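In Praise of the Divided Drawer

My sister-in-law came to stay in March and opened the second drawer down in my kitchen, looking for scissors. She closed it again very gently, the way you'd close the door on somebody in the bathroom. "So that's where it all goes," she said.

Yes! That is where it all goes. Batteries, birthday candles, the Allen wrench from a bookcase I gave away two apartments ago, a shoe brush, tape, a key that fits no lock in my life. I used to be embarrassed about it. I'm now old enough to have opinions, and my opinion is that every household needs one place where unrelated things are allowed to lie around together, and that it should have exactly one wall down the middle of it.

I came to this the expensive way. A few years back I fell hard for the Pukell system, which if you've been spared it is a set of 23 interlocking trays with little labels you write on yourself (the pen is extra). I spent close to a whole weekend on it. Rubber bands had a tray. Thumbtacks had a tray. For a while I would slide the drawer open just to look, and I'll admit that was a very happy time.

Then I brought home a bicycle bell. There was no tray for a bicycle bell. I put it on the counter until I could think, and it was joined there by a tape measure and a packet of zinnia seeds, and by summer the counter was the junk drawer and the junk drawer was a museum nobody could donate to.

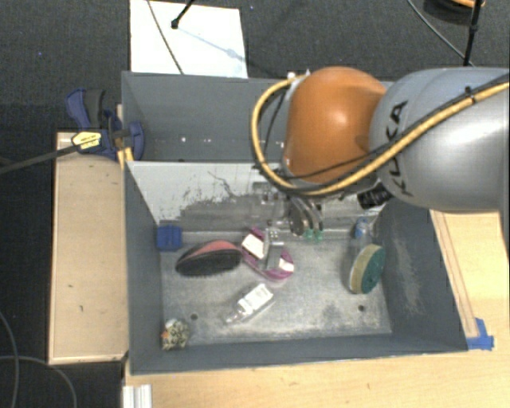

Sorting has a price, and we pay it every single time we put something down. With 23 trays you have 23 decisions waiting for you when you walk in with your hands full and the phone ringing. With two sides you have one, and you can make it half asleep. A little blue block, a brush with a salmon-pink top and fuzzy black underneath, something long and purple lying at a slant: they can share one side of a big gray bin with a divider wall and plenty of floor, and you can tell the brush from the block without reading a label. Things that look nothing alike are easy to find in a heap. It's forty nearly identical screws that need a system, and most of us don't own forty nearly identical screws.

My friend Malathi Varghese disagrees with me about all of this, loudly. She has a Redthorpe cabinet in her hallway with a place for everything, and she can lay her hands on a spare fuse in the dark. I've seen her do it. But Malathi also once held on to my umbrella for most of a year because she couldn't decide whether it counted as "outdoor" or "guests," so I feel the score is pretty even.

What about the wall, then, if I'm so fond of a mess? Why not one big open box? I tried that too. In an open box everything drifts to wherever the drawer stops hardest, and you end up digging. The divider gives you a front and a back. In my house the front is stuff I've touched lately and the back is stuff I'm keeping out of guilt, and now and then I move something from one to the other. That's the entire method. I could sell it for 200 dollars if I came up with a pen to go with it.

I also think a good container ought to get beat up. Mine is an old metal one I bought secondhand after the Pukell trays went to my nephew (he keeps beads in them and is thrilled). It's scratched, it rattles, and I can drop a hammer in it without wincing. I never once dropped anything into those trays. I placed things in them, like a person setting down an egg.

The scissors, by the way, were on the left, under the seeds.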